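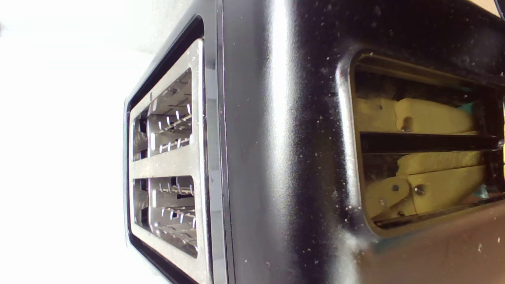 Finding the Slots of a Toaster with a Wrist Camera: Report on the Student Project
Submitted June 5, 2020

1. Background

The project was done in the manipulation group of the Rustetti laboratory, as the final part of the practical course. The larger goal of the group is that a robot arm puts a slice of bread into a toaster without knowing in advance where the toaster stands. My part was smaller. I had to find the position and the direction of the two bread slots from a single picture taken close to the appliance, and to say when the result can be trusted.

The earlier method in the group, which we call Asine, looks for long straight edges and groups them into pairs. It works well on drawers and on boxes. On a toaster it gives many wrong pairs, and I wanted to understand why before I tried to change it.

2. What makes the toaster difficult

A toaster is mostly made of surfaces that a camera does not like. The brushed metal plate on the top changes its brightness very much with a small turn of the wrist. Inside the slots there are thin wire guides, and each of them makes a short bright line. Asine takes these lines as edges of the slot, so the slot it reports is often too narrow.

The glossy black side is a second problem. It works almost like a mirror, and the yellow parts of our own gripper can be seen in the recessed panel. The reflected parts have clear outlines, sometimes clearer than the outline of the slot. In my first tests the program chose a pair of edges on the reflected gripper and reported a slot in the middle of the housing.

The third problem is the light background. Where the surface beside the toaster is washed out, the dark rim is easy to find, but the exposure is then wrong for the inside of the slots. I did not solve this with the camera settings. I kept the exposure fixed for all pictures, so that the comparison stays fair.

3. Method

I collected 1560 pictures with the toaster standing or lying on its side. The arm moved the camera to a new view before each picture. From these I set apart 401 pictures for testing and did not look at them while I was choosing the parameters.

The new method has two steps. First, it finds the metal plate as one region, using color and texture at low resolution. At this size the wire guides almost disappear. Second, it looks for dark, long openings only inside this region. A candidate is accepted when there is a second one with nearly the same direction and length, because this type of toaster has two slots with a flat divider between them.

For the labels I used the Partanen tool, which was already installed on the laboratory computer. I marked four corners for each slot. It took about 11 working days, longer than I planned – mainly because I changed my rule for rounded corners after the first 200 pictures and had to mark these again.

4. Results

The new method found both slots more often than Asine, and the difference was largest when the toaster was lying on its side. Wrong slots on the black housing became rare. They did not disappear completely: when the plate is only a narrow strip at the border of the picture, the first step sometimes joins it with a bright reflection on the side, and the mistake comes back.

The direction of the slots was more reliable than their width. The width was still too small in pictures where the wire guides were strongly lit. For placing bread this matters less than I expected, because the controller needs mostly the center line. For a thick slice it would matter.

I also tried to mask the yellow color everywhere before the search. This removed the reflected gripper, but it also removed parts of the plate when the metal had a warm tint. I left this step out of the final version.

5. Limits and next work

All pictures show the same type of toaster, so I cannot say how the method behaves with a white one or with one long slot. Dust and scratches on the housing gave small false edges, which the length rule removed, but I did not test this separately.

The laboratory plans to repeat the collection in October with the Zinberg lamp, which gives softer light from two sides. I would suggest taking two exposures at each view – one for the rim and one for the inside of the slots – and running the second step on the darker and the brighter picture in turn. The labels, the test list and the code for both steps are in the project folder, together with a short note on the corner rule.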